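The Hesitation Term

Smaranda Vlad had found that if you taught a robot to doubt itself it broke fewer things, and she had been trying for most of March to get this into a sentence that reviewers would not laugh at.

The sentence currently read: "We introduce a hesitation term." Efa Jarman, whose name was second on the paper and who therefore read it with half her attention, had written in the margin, "Sounds like a custodial sentence."

The method was simple enough to explain to a parent, and Smaranda had tried. You showed the arm how to put a processor into its socket by doing it yourself, with the arm following your hand. You did this 90 times. The arm then did it alone, with great confidence, and bent the pins. The trouble was the confidence. All 90 lessons had been given by people who knew where the socket was, so the arm had come away believing that sockets were always where you left them.

So she had taken away 30 of the lessons and put in 30 bad ones. In the bad ones the teacher dithered. She came in wide, stopped, went up again, came down a bit to the left. Rongrong Xiong turned out to be a genius at this. He was a man who could take four minutes to choose a sandwich, and he brought the whole of that gift to the bench.

"You're sure you want me to do it wrong?" he said.

"I want you to do it as if you weren't sure."

"I'm not sure."

"Lovely. Keep going."

The computers came from Clillon, a clearance firm that sold old office machines by the pallet and did not ask what became of them. Efa had given up naming them after the first one died. They lay on their sides on the slotted table with their panels off, like patients who had been told it wouldn't take long.
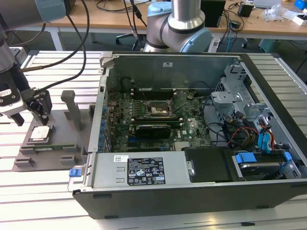

What the Numbers Said

The numbers said 70. Seventy clean insertions in every hundred, with no bent pins in the remainder, only a number of occasions on which the arm had gone down, thought better of it, and stayed up.

"It gives up," said Tanner McKinnon, who ran the group and had come down from his office to be pleased.

"It declines," said Smaranda.

"What did the old one get?"

She had hoped he would ask this later, or by email. The old one had got rather more in, if you counted the ones it got in by force. She showed him the tray of casualties instead. Tanner picked up a board, tilted it to the light and put it back the way one puts back a price tag.

"And this is Rongrong's doing?"

"Thirty parts Rongrong," she said.

Tanner wanted to know whether it would work with somebody else's doubts. It was a fair question, and she resented it for the whole of lunch. In the afternoon they asked Audrey-Anne Sandhu, who did the accounts for Drostent upstairs and had only come in to query an invoice. Audrey-Anne had never touched a robot. She took hold of the wrist of the thing, placed the chip squarely in the socket at the first attempt and asked if there was anything else.

"Could you be less certain?" said Smaranda.

"About what?"

They tried her for an hour. She simply did not have it in her. An arm trained on Audrey-Anne, Efa said, would have the invoice paid by teatime and a hole through the table.

In the end the paper went in with a single teacher and a paragraph under Limitations that Smaranda rewrote until past 2 in the morning. It said that the hesitation data had been collected from one experienced participant, and that future work would look at whether the skill could be learned. Rongrong was asked to read it over before they sent it. He thought the word should perhaps be "practised". Then he thought perhaps not. He went up to the kettle to consider, and Smaranda, with the deadline showing on the screen, reached across and pressed the button herself.

The reply came some weeks later. Reviewer 2 found the idea interesting but felt that the authors could have been more confident.

Copyright remains with the author | Contact | Back to top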